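## Unit 9: Looking after the hand-held gripper

These notes follow the session that Mavis Brannigan gave at Kermont in March. Please read them before you take a gripper out of the cabinet.

The gripper has two flat jaws and a soft ribbed finger pad. The pad bends when it closes on an object, so it can hold round things without much force. It is also the part which wears first. Look along each rib for small cracks, and press it lightly with your thumb. If it does not come back to its shape, change it.

**Before work**

- Wipe the pad with a damp cloth. No alcohol, it makes the surface hard.
- Check the screws of both jaw plates. Finger tight is not enough.
- Open and close the gripper 20 times by hand and listen for a clicking sound.
- Clean the lens last, when your hands are dry.
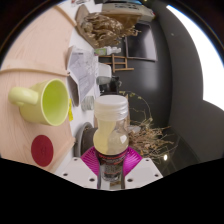 A bottle is a good test object after you change a pad. Start with an empty one and close the jaws slowly -- the pad should fan out on both sides. Then take one with 300 ml inside and hold it for 10 seconds. If it slides, open the gripper and seat the pad again before you touch the screws.

At the Florkby lab they keep spare pads in a closed box, away from the window, and we do the same now. Write every change in the Gemik log with your initials.

For next time: read the Nuttall sheet on jaw alignment and bring one question about it.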